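3. Arrangement of the Work Tables

The third part of the project dealt with the layout of the shared work room at Tidwood. The earlier survey, carried out in January, produced 536 comments from users of the building, and a large share of them concerned the tables. Users wrote that surfaces filled up quickly and that small items were set down wherever there was space.

Our group compared two layouts. In the first, the white tables were pushed together to form a single surface. In the second, they were placed parallel to each other with a gap between them. The second layout was preferred by most of the students who tried both - mainly for the clear division it gave between a table in use and a table kept free for the next task. 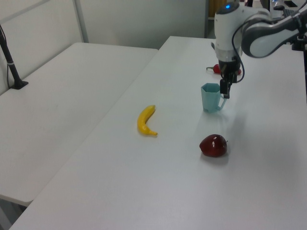
For the trials we used everyday items of different shapes, including fruit, a red chili pepper and a light plastic mug with a handle. Round items such as apples needed more care in placement than we had planned for, and the written procedure was changed to say that they should be set down first. The mug was to stand upright at all times, with enough space around it for the handle to be reached.

The cost of the second layout was also considered. Kadlec quoted 3,717 for a full set of new tables, and this was beyond the project budget. Ngozi Obi proposed keeping the existing tables and marking their positions on the floor with tape. The group accepted this proposal, and it is the version described in the remainder of the report.

Two matters were left open. The gap between the tables is useful for access, but small items may fall through it, and no suitable cover was found in the Timia catalog. Storage for the items between sessions also has to be agreed with the department before the layout can be adopted in the second room.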